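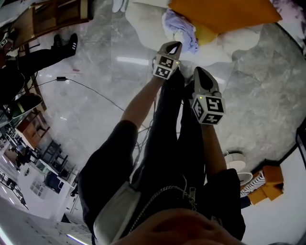

Getting two gripper cubes to track from one head camera

I've had this question in my inbox enough times now that I'm writing it up properly. You've got a pair of hand-held grippers with marker cubes on them, you've got a wide camera on your head, and you want a clean pose for each hand in every frame. My code for this is a little Python package called Culero, but nearly all of it carries over to whatever you're using.

What you need before you start

A fisheye calibration for your lens, and I do mean a fisheye one. I spent a whole week in July trying to make the ordinary pinhole model behave, and it looked great in the middle of the picture and fell apart as soon as a hand drifted outward. You also need the side length of your printed markers, measured with calipers. Don't trust the number in the print dialog!

Step 1: Give every face its own ID

Each cube gets its own block of marker IDs, and the two blocks never overlap. My left cube starts at 11 and my right cube starts at 26. If a face ever shows up with an ID outside those blocks, throw it away on the spot. Patterned fabric and striped shoes can produce a false hit now and then, and it's much easier to kill them here than later on.

Step 2: Detect first, undistort after

Run the detector on the raw curved image, then undistort only the corner points it found. I used to flatten the whole picture first (everybody does, I think) and it smeared the outer markers so badly that the corners wandered. Corner points are cheap to fix – whole images aren't.

Step 3: Solve for the cube, all faces together

Usually you'll have more than one face in view. Put all the corners you found on a cube into a single solve, using the cube's own geometry, and you get one pose. My first version solved each face separately and averaged them, and the hand jittered like it had drunk a pot of coffee. Tarek Radwan talked me out of that one.

Step 4: Deal with the flip

With a single face visible, there are two poses that fit almost equally well, and the solver will happily hop between them. I keep both candidates and pick the one closest to the last good pose. After a long gap I don't trust either, so I mark those frames as missing and wait for a second face.

Step 5: Go from cube to fingertips

The pose you've got is the cube's, and what you want is the point between the fingers. That's a fixed offset, so measure it once per gripper and save it in the config. Magdy Sqalli found out the hard way that swapping left and right offsets gives you data that looks fine until you replay it.

Step 6: Check it on a short clip

My test clip is 801 frames of slow waving, crossing the hands and reaching out toward the edges. Plot x, y and z for both hands and look for spikes. If they all happen near the border, go back to your calibration. If they're all over the place, check the marker size. And if one hand is perfect and the other is a mess, look at the ID blocks in the config before you touch anything else.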